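Wekum Forum > Small Arms and Kits > Reviews and Offers

Topic: Krasniqi two-arm brush writing kit, is it worth it?

feltmat_21
I write to ask the opinion of people who have used the brush writing kit of Krasniqi. Our culture center has received an offer, and I must give an answer before the end of January. The offer includes two arms with grippers, the writing software, 2 days of training, and one year of support by e-mail. The brushes, the dish and the felt we must buy ourselves.

In the demonstration the brush was held by its handle and taken to the dish for orange ink, and the paper was waiting in front of it.

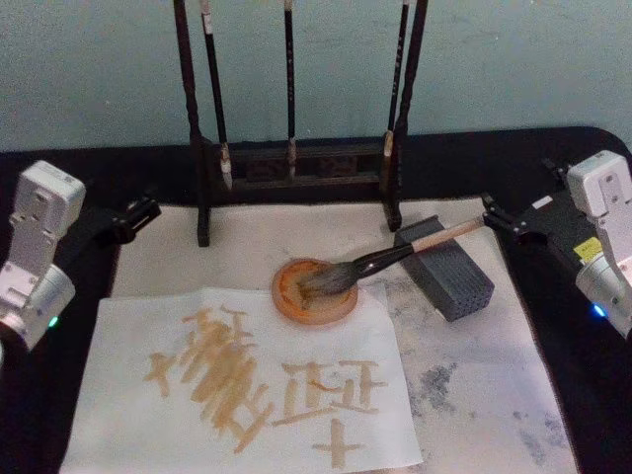
What I could not understand from the seller is how much we must teach it ourselves. He told me 200 recorded strokes are enough for a simple character. For me this is a lot of evenings. Does somebody have experience with this?

slowstroke
We have the kit since last spring. 200 is correct if you write things like 十 and you always use the same brush. If you change the brush, you record again, and the offer does not say this clearly. For dense characters we needed much more, and the strokes still come too near to each other.

I do not regret that we bought it. But please ask for the price of the second training, it is not in the first offer.

Mutelwood
I do not agree with slowstroke about the brush. We changed to a softer one and recorded only 74 strokes new, and the result was good enough for our visitors. Maybe your software is the old version?

I wrote a longer review for the Wekum pages. I copy the part about ink, because this question comes every month.

Loading the brush

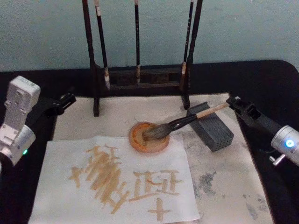
Mutelwood
Kit reviewer, Wekum

The dipping is the strongest part of this product. The gripper brings the bristles into the dish at an angle, and you can set the depth and the time separately. Start with a short time. A full brush makes pools on the paper, and you see a dark border on each stroke when it dries. The weak part is wiping. There is no ready program for wiping the brush on the rim, so you must record this movement yourself.

slowstroke
It is the new version, I updated it before I wrote. Soft brush and hard brush are not the same work. With the soft one a mistake in pressure looks like style.

Mutelwood
This is a fair point. Still I think 74 is an honest number for one brush.

dry_ferrule
I can add something about the wrist camera, which is an extra in the price list. I was against it. Then I visited the showroom and made a note the same evening, so I paste it here. 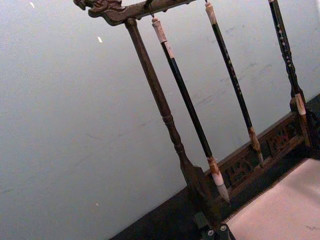
Dalance, January

The wrist camera gives a near view of the rack, and the carving and the small spots on the shafts are easy to see. The picture is very tilted, so a person needs some minutes to get used to it. The seller says the software does not mind the tilt. I asked if it can choose a brush from the rack alone, and he answered that this is "planned." For me, planned is not a function.

feltmat_21
Thank you, this is exactly what I wanted to know. He told me the picking from the rack is already included! I will ask him to write it in the offer.

One more question, about space. Our table stands near the wall and we have a rack with dragon heads, similar to the one in the demonstration. Is there a danger that the brush handle touches it?

slowstroke
Yes, it can happen. When the gripper holds a brush diagonally, it passes in front of the rack, and from the height of your chest it looks closer than you would like. 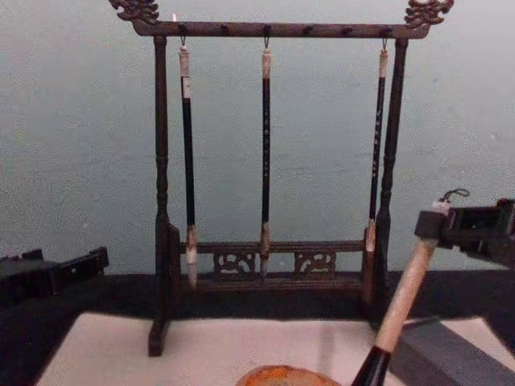 In the settings you can draw a zone where the arm does not enter. Make this zone bigger than the rack, also for the hanging brushes. We move our rack back to the wall before every session.

dry_ferrule
I would put the rack on another table. If picking is not ready, the arms do not need it.

slowstroke
The visitors like to see it, so ours stays.

feltmat_21
I have written to Krasniqi with three questions: the second training, the new recording after changing the brush, and the picking. When they answer I will post the new price here.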